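Notes for Week 3: What Does a Robot Cell Really Cost?
Course notes by Ayane Fujimoto, planning and budgeting for lab automation

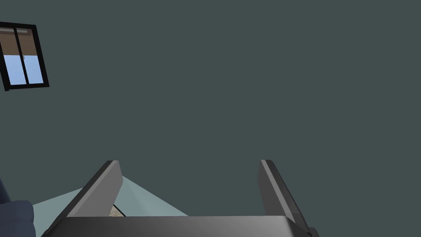 Last week we finished with the question I get every year: "Can't we just take the price of the arm and add a bit?" Please don't! I did that with my first budget and spent the whole of May writing apologetic emails to the purchasing office. The arm is the part everyone looks at, and it's the part with the easiest price to find, so people fill in that line first and then feel like they're nearly done.

So let's start from the other end, with the small stuff. Take a parallel-jaw gripper. Two fingers, open and close, simple enough. But what comes with it? On the practice quote in your packet (the one from Rokow) the gripper is listed at $869, and I'd like you to read the small print under it. Fingers are extra, at $341 a pair. The mounting plate is extra too, $300, and the cable isn't mentioned anywhere. When a cable isn't mentioned, you write to the seller and ask. You don't assume.

Now do the same with the Multora quote. It looks more expensive on the first page, but the fingers and the plate are in the price. Put both quotes into the same table, line by line, with a zero where something is included and a question mark where you don't know. I love question marks in a draft budget. A draft with none of them makes me nervous.

Simulate first, buy second

This is where I get a little pushy. Before you ask for money for hardware, build the job in simulation and run it. It doesn't have to be pretty - a wall, a window, a surface to work on and a couple of things to pick up will take you a long way. What you want out of it is a shopping list. How far does the arm have to reach? How wide do the fingers have to open? Does the body of the gripper bump into the table when it comes in low? Every one of those answers turns into a line on your request, and it's so much nicer to find out about a short reach on a screen than with a crate sitting in the hallway.

It does cost something, though, and people forget to write it down. Our Pidix license is $381 a seat for the term, and you should budget hours as well, since somebody has to build the models and fix them when they behave strangely. Soft things are the worst for this. If your job involves food or cloth or sponges, put in extra hours and plan on a real-world test before you commit to a finger shape.

The lines people leave out

Spare fingers (order them with the gripper, it saves on shipping). The table, and whatever holds it to the floor. Training for whoever runs the cell once you've graduated. Floor space, if your building charges for it. Also the emergency stop and any guarding, which the safety office will ask about in the first five minutes, so you may as well have a number ready.

And delivery time! It isn't money, but it belongs in the plan. Write the promised date next to each item, then look at which one arrives last. That's your start date, whatever the rest of the schedule says.

For next time

Read the Minami case in the packet and redo their budget the way we did it today. Keep the original figures in one column and yours in the next. Where you disagree with them, add a short note saying why. One page is plenty, and I'm happy to look at drafts if you send them the night before.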